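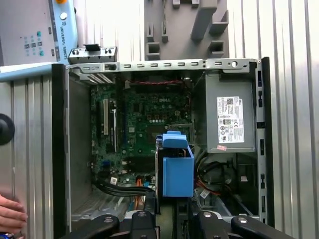 Ransomware is a kind of computer program that locks up your files and then asks for money to unlock them. It is like having your brother hide your shoes and charge you to get them back, except your brother is in another country and wants a great deal more than your allowance. The sneaky part is that the computer itself is usually fine. Take the side off a desktop computer and there is a green circuit board with the maker's name on it (DELL, in white letters) and a power supply with a label full of tiny print, and after a ransomware attack all of that would look exactly as it did before. The trouble is in the files. They are still there. They have just been turned into soup.

How do you turn a file into soup?

You scramble it. Grown-ups call this encryption, and they use it for perfectly good things all day long, such as keeping your messages private and stopping strangers from reading your mom's bank details.

Try a small one. The alphabet has 26 letters. Pick a secret number, say 19, and move every letter forward that many places, going back to A when you fall off the end. CAT becomes VTM. If you know the secret number, you can turn VTM back into CAT. If you don't, you have a VTM, and good luck feeding it.

The secret number is called the key. Ours is a terrible key. A bored kid could try every number before lunch. Real ones are so long that all the computers in your school, working together until you were a grandparent, would not guess one.

Ransomware scrambles your files with a key that only the criminals have. Then it leaves a note. The notes are often oddly polite, with instructions and sometimes a help page, as if you had ordered this.

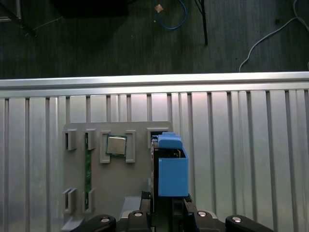

How does it get in?

Mostly somebody opens the door for it. That sounds silly until you see how the door is painted.

Take Plekeck, a company in the town of Okamside that makes lunch boxes. One Friday, a man in the office got an email saying a package could not be delivered and would he please open the attached form. He was waiting for a package. (Everyone is always waiting for a package. Criminals know this.) He opened the form. By the time he had finished his sandwich, every order, every drawing, and the whole plan for a lunch box shaped like a walrus had been scrambled.

Other ways in:

A free copy of a game that is supposed to cost money.
A password so easy it may as well be a welcome mat.
An old program with a hole in it that the owner kept meaning to update. "Remind me tomorrow" is a very popular button.

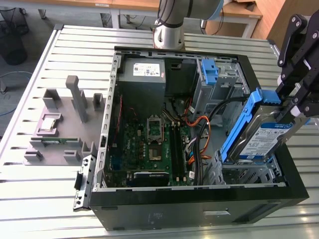

Reading time for this part: 2 minutes

Should you just pay?

It is tempting. The police in most places would rather you didn't, for a couple of reasons. First, you would be trusting a thief to keep a promise. Some send the key, some send a key that only half works, and some take the money and ask for more. Second, paying them is how they buy the next batch of emails about packages.

Plekeck did not pay. It had a backup, meaning a second copy of everything, kept on a drive in a cupboard and not plugged into anything. The plugged-in part matters a lot. If your spare copy is connected to the computer when the ransomware arrives, then it gets scrambled too, and you are the owner of two bowls of soup.
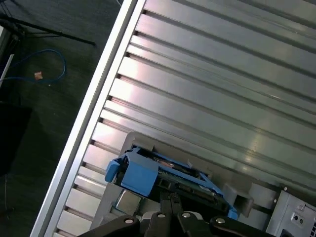

The copy in the cupboard was from the day before, so the company lost one day of work and had to type in 100 orders again by hand. People grumbled. The walrus survived.

What can you do?

Stop before you click. If a message is in a big hurry, you don't have to be.

Let your tablet or computer update when it asks, even if it asks right in the middle of something. It always will.

Keep a copy of anything you would cry about losing. Ask a grown-up to help, and then ask when they last backed up their own photos. Watch their face.

If a strange note does pop up on the screen, tell an adult right away, even if you think you caused it. You will probably be a little bit in trouble. You would be in more trouble on Monday.

Words to keep

Encryption: scrambling something so only a person with the key can read it.
Key: the secret that unscrambles it.
Backup: a spare copy, kept somewhere else.
Ransom: money demanded for giving back something that was yours in the first place.

Written by Lempi Kettunen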